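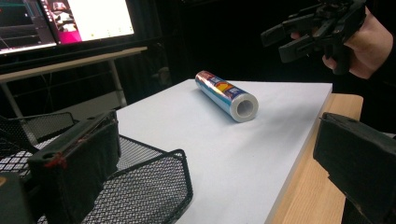
Re: [policy-admin] Deductible on the Gernwood group contents policy

The 500 is per claim and does not reset per item. Section 2 of the Grasine wording defines a claim as all loss from one event, so a burst pipe that damages a floor and a desk is one claim with one deductible.

On 02/2024, Olszewski wrote:
> Primine settled our water claim at 1,731 and took the
> deductible off twice, once for the building part and once
> for contents. Is this correct? The broker says it depends
> on the schedule.

The broker is right in one case. If building and contents are on separate schedules with separate policy numbers, each carries its own deductible. If both are listed under one number, it applies once. Check the top line of each schedule. 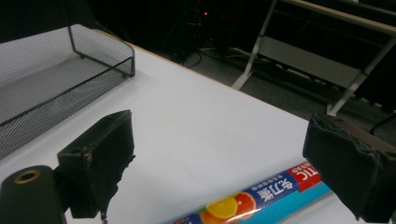 Posted by Iwona Duda to policy-admin

If it was taken twice under one number, write to the claims office and quote the claim number and the definition. Do not cash a payment marked "full and final" before you have the reply.

Depreciation is a separate matter. The wording allows up to 95 percent of replacement cost on contents. The new wording comes into force in April and does not affect open claims.

Iwona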